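4.2 Wie gleichmäßig ist eigentlich "gleichmäßig"?

Ich muss zugeben, dass ich diesen Abschnitt ursprünglich gar nicht schreiben wollte. Die Farbe der Arbeitsflächen stand in unserem Plan unter "Sonstiges", zwischen der Höhe der Hocker und der Frage, wer den Schlüssel zum Materialschrank bekommt. Dann kamen die ersten Fragebögen zurück, und in den freien Kommentaren ging es ständig um das Blaugrün! Schöne Farbe, komische Farbe, sieht fleckig aus, sieht schmutzig aus, kann man da mal drüberwischen. Also habe ich den Punkt aus dem Anhang geholt und ihm ein eigenes Unterkapitel spendiert.

Ausgefüllt haben die Bögen 55 Personen, verteilt auf drei Räume, die wir intern nach den alten Türschildern Tuvel, Tostetti und Jatora nennen (die Schilder hängen dort immer noch, und irgendwann haben wir aufgegeben, neue Namen einzuführen). Insgesamt liegen mir 269 Einzelurteile vor. Gefragt war jeweils, wie einheitlich die Fläche wirkt, auf einer Skala von eins bis sieben, und dazu gab es ein leeres Feld für alles, was sonst noch gesagt werden wollte. Das leere Feld war ein Glücksgriff, auch wenn Booker Tran beim Abtippen anderer Meinung war.

Auffällig ist zunächst, dass fast alle dasselbe Wort benutzen und trotzdem Verschiedenes meinen. "Fleckig" kann heißen, dass jemand echte Flecken vermutet, also Kaffee, Fett, Kleberreste. Es kann aber auch heißen, dass der Ton über die Fläche hinweg wandert, ohne dass man irgendwo eine Kante findet, an der er das tut. Für den zweiten Fall haben wir uns auf das Wort "Wolkigkeit" geeinigt, das ein bisschen nach Wetterbericht klingt, aber beim Kodieren sehr praktisch war. Ein gutes Beispiel dafür gibt Abbildung 3: Zur Mitte der linken Hälfte hin wird das Blaugrün heller und spielt leicht ins Graue, am linken Rand und rechts unten ist es deutlich tiefer, und dazwischen liegen ganz schwache, wolkige Partien. Wer das als "eine Farbe" bezeichnet, hat irgendwie recht, und wer widerspricht, eben auch.
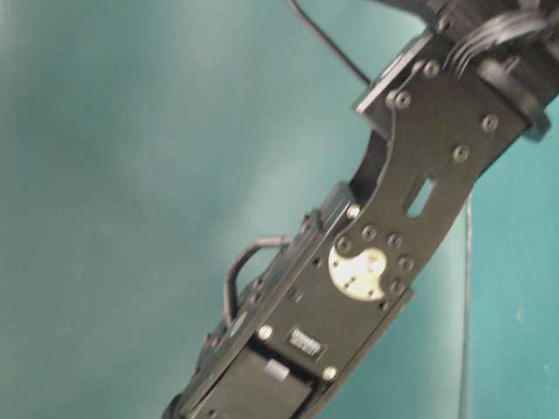
Zurück zu den Kommentaren. Birdie Szabo und ich haben sie unabhängig voneinander in Gruppen sortiert und uns danach zusammengesetzt. Bei den klaren Fällen waren wir schnell durch. Gestritten haben wir über Sätze wie "wirkt unruhig, obwohl nichts draufliegt" – ist das ein Urteil über den Farbton, über das Licht oder über die Stimmung an dem Tag? Wir haben solche Sätze am Ende doppelt vergeben, einmal unter Ton und einmal unter Licht. Das ist nicht besonders elegant, und ich würde es beim nächsten Mal vorher festlegen.

Überhaupt, das Licht. Ich hatte erwartet, dass weiches Licht die Sache entschärft, weil es keine harten Schatten wirft und eine glatte Fläche dann doch ruhig aussehen müsste. In den Kommentaren lese ich eher das Gegenteil heraus: Bei hartem Licht achten die Leute auf Schatten und Reflexe und lassen den Grundton in Frieden. Bei weichem Licht fällt ihnen auf, dass er von einer Seite zur anderen abdunkelt. Kasprzak, die Firma, die uns die Farbmuster geliehen hat, empfahl deshalb, jedes Muster an mehreren Stellen desselben Raums abzulegen und erst danach ein Urteil einzuholen. Wir haben das im November übernommen, für die erste Hälfte der Bögen kam der Tipp leider zu spät. Ich vergleiche die beiden Hälften daher nicht miteinander und bitte darum, das auch beim Lesen der Tabelle im Anhang nicht zu tun (die Versuchung ist groß, ich weiß).

Noch ein Wort zum Farbnamen, denn auch der hat uns beschäftigt. In den Bögen stehen Petrol, Türkis, Blaugrün, Meergrün, "Krankenhausgrün" und einmal "wie die alten Fliesen bei meiner Tante". Ich schreibe durchgehend Blaugrün und meine damit den Grundton, egal ob er an der betreffenden Stelle ins Graue kippt oder satter ausfällt. Eine feinere Benennung hätte vorausgesetzt, dass wir an jeder Stelle messen, und dafür fehlte uns ein ordentliches Messgerät. Fotos ersetzen das übrigens nicht: Eine Kamera verschiebt die Töne je nach Einstellung, und ein heller Bereich im Bild kann vom Licht kommen, von der Fläche oder von der Kamera selbst.

Was folgt daraus für die Einrichtung von Arbeitsplätzen? Vorläufig eine bescheidene Empfehlung. Wer eine einfarbige Fläche aussucht, sollte sich ein möglichst großes Muster geben lassen und es am späteren Platz anschauen, bei dem Licht, das dort tatsächlich brennt. Ein handtellergroßes Stück sieht immer einheitlich aus. Ob sich jemand an der Wolkigkeit auf Dauer stört oder sie nach ein paar Wochen übersieht, konnten wir mit den Bögen nicht klären, dazu mehr in Abschnitt 4.3.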